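Progress report, suturing software, second reporting period
Project: Distik (control, perception and planning stack)
Submitted March 2, 2025

Short version first, I know you have a stack of these. Planner is in. Thread tracker is in but weak. Controller rewrite done and it's the best thing we did this period. Logging still a mess in places. Handover to the second site at Narnunholm slipped, see further down. Money is fine.

Where we were in October

The last report ended with a stack that could drive both arms from recorded motions and not much else. No replanning. Needle pose from the overhead view only. Any change in the pad position meant starting over by hand. You asked for three things: a planner that works from the live view, some handling of the thread, and logs that a person outside the team can open. Taking them in that order, with the controller squeezed in because everything else sat on top of it.

Planner

Task planner now runs as its own process. It keeps a list of steps for each throw (pick up needle, orient, bite, pull through, wrap, grasp tail, cinch) and each step has an entry check and an exit check. If an exit check fails the planner goes back one step, or stops and asks. Before this, a failed grasp just carried on as if nothing happened and the arms tied a knot in air.

The motion layer under it plans for both arms jointly. Planning one arm and treating the other as a fixed obstacle was too timid close to the wound, where the two sets of jaws have to come nearly together. Joint planning costs more compute. We got it back by caching the approach paths, those hardly change between throws.

Still open: the planner has no good idea of when to give up. It will retry a wrap 4 times and then hand over to the operator, and 4 is a number we picked for no better reason than patience. We want a proper stopping rule based on how much the tail has shortened. Design note is written, code is not.

Controller

Full rewrite of the low level loop. The old one was inherited from the Fitus package and had position control baked in all the way down. New one takes a position target plus a force limit for each instrument and blends them. Cable stretch in the instruments is handled by a learned offset, refit at the start of every session from a short warm up motion.

The offset model was trained on 900 warm up motions. Small model, runs on the control machine, no GPU. It drifts when an instrument gets swapped mid session, so the software now forces a refit after a swap. That one cost us a week to find. The symptom looked like bad vision and we went looking in the wrong place.

Also done: a clean stop. Either arm going over its limit freezes both, holds the jaws in whatever state they are in, and writes out the last stretch of state. Old behavior was to drop the jaws open, which is the wrong thing to do with a needle in them.

Perception

Two parts, needle and thread, and they are in very different shape.

Needle is OK. We fit a fixed arc to the detected outline, with the arc radius known ahead of time, and track it from the fixed view. Wrist views are used to correct the estimate once the needle is close. Losing it behind a jaw is handled by carrying the last pose forward with the arm motion until it shows up again. Glare off the metal is still the main source of bad fits. We mask saturated areas now, helps a lot.

Thread is not OK yet. The tracker follows a dark thread over a light pad well enough when it lies flat and in the open. Once it loops around a jaw, or goes over a shadowed part of the pad, it either loses the far end or jumps to a different strand. Crossings are the worst. It has to decide which strand is on top and it guesses. We tried the following:

Tracing from a known end. Good when an end is visible. Often no end is visible.

Fitting a smooth curve with a bending cost. Good on gentle tails, useless on tight wraps.

Matching between the fixed view and the wrist views. Most promising. Close up the wrist view can separate strands that merge in the fixed view, but the background goes soft and depth is hard to get.

The plan is to put the remaining perception effort into the third one and drop the other two except as fallbacks.

Labeled set now stands at 2,561 frames, thread and needle both marked. Labeling rules changed partway through (we now mark the hidden part of a strand as a seperate class) and the early frames had to be redone. All are on the new rules now. Split is by session, so no session lands in both training and test.

Tooling and logs

Daza, the replay tool, is usable. It opens a session folder, lines up all the camera streams with the joint states and the planner steps, and lets you scrub. You can jump to any failed check. It runs on an ordinary laptop with nothing else installed, which was your request.

What's not good: time stamps. The camera streams come from two machines and the clocks were never tied together properly. We correct it after the fact with a flash at the start of each session. Works, ugly. Sessions recorded before the flash was added can be opened but the streams are off by a bit and you should not trust them for anything about contact timing. The tool puts up a warning on those.

File format is frozen as of this report. No more changes without a version bump. We broke our own old sessions twice this winter and that's enough.

Simulation

Less to report. Sim is used for planner tests and nothing else. The thread model in sim is too stiff and behaves too nicely, so anything tuned there on wraps falls over on the bench. We stopped trying to tune wraps in sim. The planner test suite runs there overnight and catches the dumb errors – wrong step order, unreachable poses, arms planned through each other. Worth having for that alone.

Bench work

All bench work is on tissue pads, both arms, one incision per pad, interrupted stitches. Operator on the stop pedal for every run. The stack runs the throw and the operator can take over at any step from the console. When that happens the log marks the takeover and the step it happened in, and the throw is counted as assisted, never as autonomous. We tightened this up after your comments on the first report, where the two were mixed in one table.

Most takeovers happen in the wrap and in grasping the tail. Bite and pull through are in decent shape. This matches what the perception section says, the hard steps are the ones that depend on knowing where the thread is.

One change on the bench that made a difference: we slowed the last bit of every approach near the pad and let the force limit decide when contact has happened. Slower per throw. Far fewer stops. We'll take that trade for now and look at speed later.

Schedule

Eleven work items in the plan for this period. Status of the ones you'll ask about:

Controller rewrite – done.
Joint planner – done, stopping rule outstanding.
Needle tracking – done.
Thread tracking – late, moved to next period.
Replay tool – done, docs half written.
Second site install at Narnunholm – late. Network access there took far longer than it should and their control machine needs a different kernel. Install script is ready and tested on our spare machine.

The rest are on track and small.

Risks

Thread tracking is the big one. If the two-view matching doesn't get us through the wraps, the fallback is to have the planner avoid tight wraps altogether, by using wider loops and more slack. That makes the knots slower and probably looser. We'd rather not, but it would keep the rest of the program moving.

Instrument wear is the second. The learned offset hides wear until it suddenly doesn't. We are adding a check that compares each refit against the previous ones for that instrument and flags a jump.

Third is people time, same as ever. Perception and tooling are drawing on the same hours. If thread tracking needs more, docs will wait.

Spending

Inside budget. Underspent on compute, slightly over on instruments. No request to move money between lines at this point. Detailed sheet goes to your office separately in the usual format.

Next period

Two-view thread matching on the bench, with the wrap step as the test case.
Stopping rule in the planner.
Clock sync done right, in hardware if the parts arrive.
Narnunholm install and a first joint session.
Docs for the replay tool finished.

Suturing bench, wrist view and fixed view: 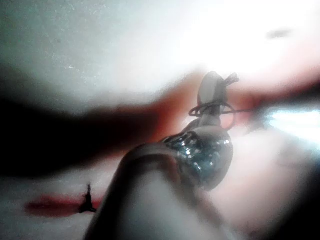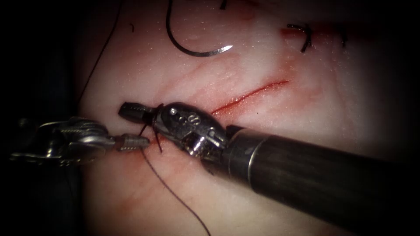
Does the planner need the thread tracker to be running for every step of a throw?

Only for the wrap, tail grasp and cinch. Needle pickup, orient and bite run off the needle pose and the joint states, and pull through uses the force limit plus a travel limit. If the tracker goes down during one of those steps the planner finishes the step, holds, and waits for the tracker to come back before it starts a wrap. The operator can also continue by hand from the hold, and it gets logged as a takeover like any other.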